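Let the Club Kids Play the Grown-Ups

I've been playing badminton at the Gatchalian rec center since my knees were good, and I have an opinion that gets me side-eye every June when we set the league format. We should stop splitting the juniors off into their own night. Put them in the regular ladder, all 12 rungs of it, and let them take their lumps!

I know the argument against. Benjie Pangilinan makes it every year, and he makes it well (he coaches the juniors, so he's earned the right). Kids get discouraged, adults get grumpy about losing to a ninth grader, and somebody's dad ends up yelling about a line call. Fine. I've seen all of that happen on junior night too.
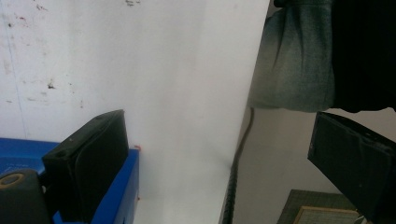 What I haven't seen on junior night is anybody learning to play a slow game. They all smash. They smash from the back line, they smash off balance, they smash when a little drop to the forehand corner would win the point and save their shoulder. Then they go to the Irton Open and run into someone like Pacita Quiambao, who hasn't hit a hard shuttle in years, and she walks them around the court until they're gasping. I watched her beat a very good teenager in 2 games last year and I don't think she ever left the middle of the court.

My own game got better the season Tùng Phan started beating me every week — same serve, same lazy-looking clear, and I couldn't do a thing with it. You can't get that from a drill.

So try it for one season. Keep a junior coaching hour before the ladder starts, cap the kids at 3 matches a night so they get home for homework, and if Benjie still hates it by spring, I'll help him set up the old format myself. I'll even bring the shuttles.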